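The Closure of the Tramham Ledger: What Happens to a Local News Site When It Is Sold
Student project report, Media Business module
Wai-kit Chiang

Background

The Tramham Ledger was an online local paper that ran out of money in January. Its owner, Filtach Media, had lost a contract dispute with a printing firm and could not pay the award. The site was put up for sale together with two smaller titles. Only one bidder, Plurnance, went through with an offer. I wanted to find out what a buyer of this kind gets for its money, and what readers lose or keep.

Method

I used three sources. The first was the sale notice and the creditor list, both open to the public. The second was the Ledger's own archive, which stayed online under the new owner. The third was a set of interviews with former staff and freelancers, most of them done by phone. I also sent a short survey to people on the old newsletter list who had agreed to be contacted by students. I got 234 replies.

I did not get an interview with Plurnance. They answered two emails with the same press statement, so their side of the story comes from that statement and from the sale papers.

What was sold

The buyer took the domain name, the newsletter list, the archive and the ad contracts. It did not take the office lease or the staff. Of the 54 creditors on the list, most were freelancers owed for one or two articles. The freelancers I spoke to had not been paid at the time of the interview, and two of them had stopped expecting it.

The archive was harder to value. The sale papers describe it as "all editorial content" with no count. Some articles had been written under contracts that let the writer keep the rights, and I could not find any sign that these were taken out before the sale.

What changed on the site

I compared the articles posted in the four weeks before the sale with those posted in the four weeks after it. Before, the site covered town meetings, school sports and road work nearly every day. After, the total went up to 653 posts, but only 20 of them had a Tramham source named in the text. The rest were general news items that also ran on other Plurnance sites – in many cases with the same headline.

Survey replies matched this. Most readers had noticed a change, though fewer than I expected knew that the site had a new owner. Several thought the old staff were still there. One reader wrote that she kept the newsletter for the obituaries and deleted it when those stopped. 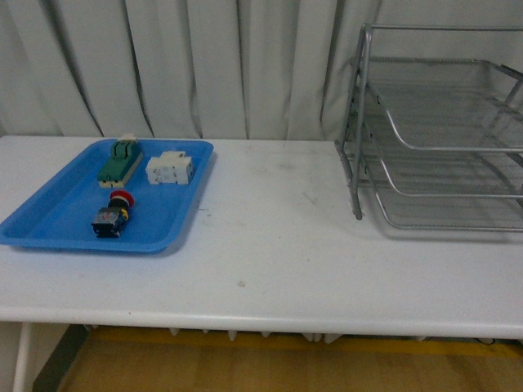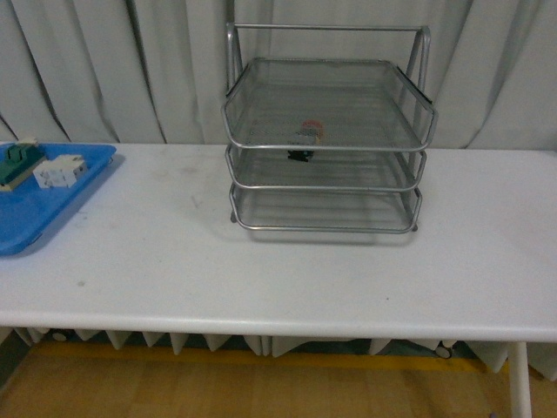

Paper records took more of my time than the online ones. The creditor list came as a scan of a printout, and I had to type it into a spreadsheet before I could sort it. Chu, my project partner for the first half of the term, suggested sorting the printed pages by source. A mesh organizer with three tiers suits that well, as the sale papers, interview notes and survey replies can each have a level. I would set this up in the first week next time. I lost most of a Thursday looking for one page of the ad contracts.

Limits of the project

Four weeks is a short period, and the new owner may add local coverage later. The survey only reached people who already got the newsletter, so it says nothing about readers who came in through search. I also had no traffic figures from either owner. A longer study could ask the freelancers again once the creditor process is closed.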